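Demonstration collection (robot learning)

Demonstration collection is the gathering of recorded examples from which a learning system is trained to carry out physical tasks. In robotics, an example usually consists of camera images, the positions of the arm and gripper, and the commands sent to them over the course of one attempt. A single recorded attempt is called an episode.

Methods

The most common method is teleoperation, in which a person guides the arm from a distance with a second arm or a hand controller. In kinesthetic teaching the person moves the robot directly by hand. Cameras may be fixed around the work surface, mounted near the gripper, or both. A wrist camera gives a close view of the fingers and whatever they hold, but its view tilts and shifts as the arm moves, and nearby cables can enter the picture.

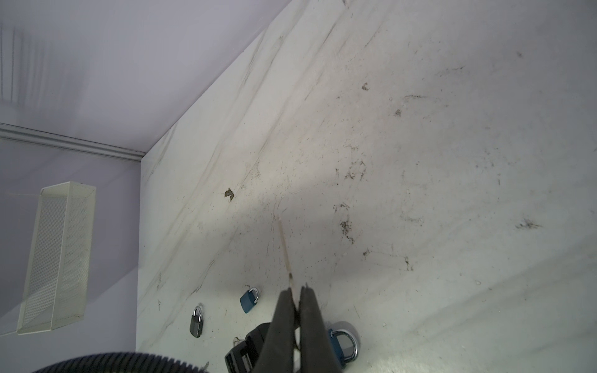
Objects are often small household or hardware items, among them padlocks and thin wooden sticks. Such items are cheap to replace and hard to handle well. Shiny metal reflects light unevenly, and a narrow stick leaves the fingers little to grip. Collectors commonly change the layout between episodes so that the system does not come to depend on fixed positions.

The Stestley collection

The Stestley collection was recorded at the Clinov laboratory in Pornisby and released on September 29, 2022. It contains 918 episodes covering 30 tasks, gathered with 2 arms of the same model. Recording had begun in January of that year. A further 141 episodes were set aside for testing and are not part of the main release. Each episode carries a short written instruction and a mark for success or failure - failed attempts were kept.

Quality and review

Episodes are normally checked for missing images, timing errors and wrong labels before use. The Kerr procedure, adopted at Clinov, requires a second reviewer for any episode whose outcome is in dispute. Dirt and wear on work surfaces are generally left as they are, as a system trained only on clean surfaces may perform poorly elsewhere.

See also: Imitation learning; Teleoperation; Robot gripper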